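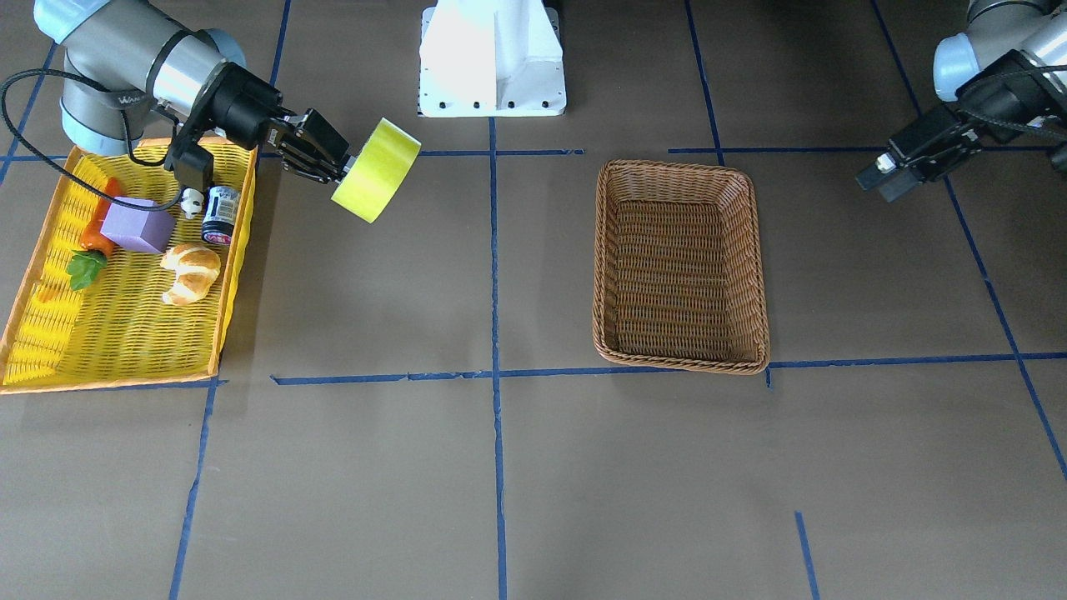 Relatórios de progresso | Projeto Toneo

28 de agosto de 2020

Escrevemos com gosto à equipa da Dislow para dar conta do que avançou desde março, e há bastante que contar. A tarefa de transferência entre cestos, que na proposta ocupava meia página, acabou por se tornar o centro do trabalho. Usamos sempre o mesmo conjunto de objetos pequenos — o rolo de fita, o cubo roxo, o croissant, a cenoura e os restantes — sobre a mesa forrada a papel pardo, com a quadrícula de fita azul a servir de referência para a posição dos cestos.

Temos já cerca de 3000 demonstrações gravadas, das quais 264 ficaram reservadas para avaliação. O método Bahrami, que aprende o ponto de preensão e a trajetória em conjunto, foi treinado com 32 disposições diferentes dos cestos.

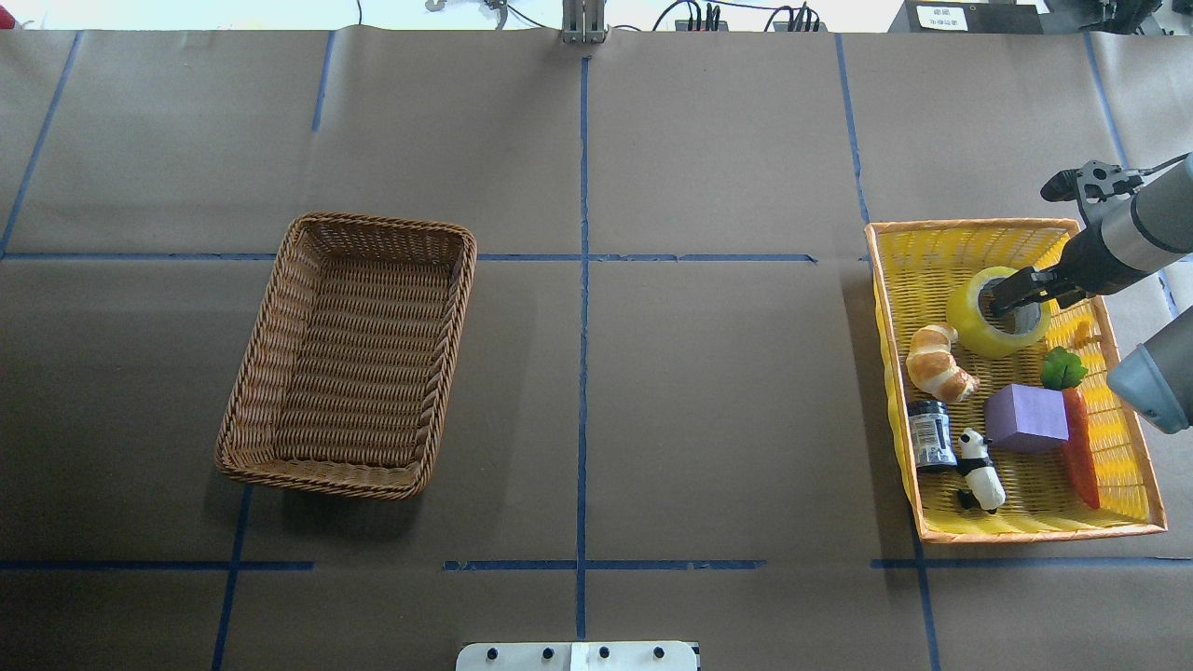 O rolo de fita continua a ser o objeto que mais nos ensina, pois admite várias preensões e o modelo tem de escolher uma delas sem hesitar a meio do caminho. Nas 10 disposições novas que experimentámos, a escolha foi estável na maioria das tentativas, embora o cubo ainda nos dê algum trabalho quando fica encostado a outro objeto.

Até ao próximo relatório queremos repetir a avaliação no laboratório de Clavgate e enviar-vos, com os nossos agradecimentos pela paciência, as tabelas completas.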